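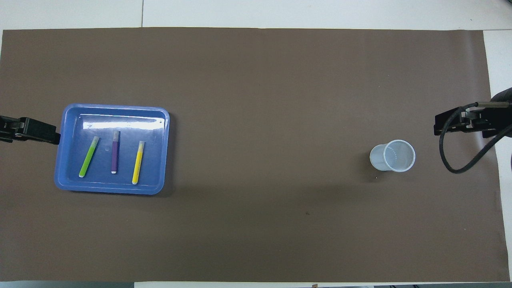
Green, purple and yellow in the blue tray, on brown paper.

In Praise of the Marker Tray

Print this article | E-mail this article

I own far too many markers, and until last July I kept nearly all of them in one shoebox. Every drawing session began with me digging through it like a dog at the beach. Then I read a column in the Venotley craft newsletter that told readers to take out three colors, put them in a shallow tray, and shut the lid on everything else. I tried it that same evening and I have been pestering my friends about it ever since!

Three sounds stingy, I know. Stores love to sell us the giant set, and I have gazed at those sets as longingly as anyone. But give a kid (or me) a huge pile of colors and half the afternoon goes to picking. Put out a green, a purple and a yellow and the drawing starts right away. You get purple trees. You get a yellow cat with green stripes, and it's a better cat than any orange one I ever drew.

The tray matters too. Markers roll! They roll off tables and under radiators and they stay there until moving day. A low rim stops all that, and you can still see every color from your chair, which you can't do with a zippered pouch. I also love a big sheet of brown paper under the whole business. It saves the table, it makes bright colors look even brighter, and you can test a tip on it without a second thought.

Now for the part where my friends and I disagree. Some of them are cup people. They want their markers standing up, and they'll use any jar in the house. I used to argue with them, but a clear beaker with measuring marks has won me over, at least for the color you keep going back to. It takes up almost no space, and you can see right through the side.
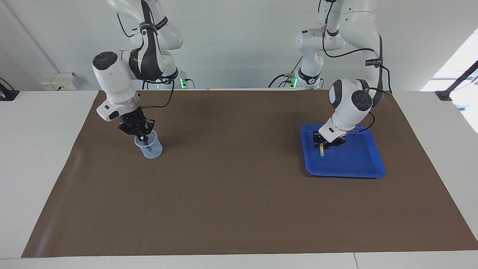
Purple in the beaker, yellow in the tray.

So my table has both these days, a tray on one side and something tall on the other. The marker I'm using most gets the tall spot and the rest lie down. Is that fussy? Probably, and I don't care, it's a joy to sit down to. The shoebox is up on the closet shelf, and about once a week I trade one color for another. Next up is a brown that I have never liked. I'm giving it one full week beside the yellow before I make up my mind.

Contact us | Copyright Venotley | Back to top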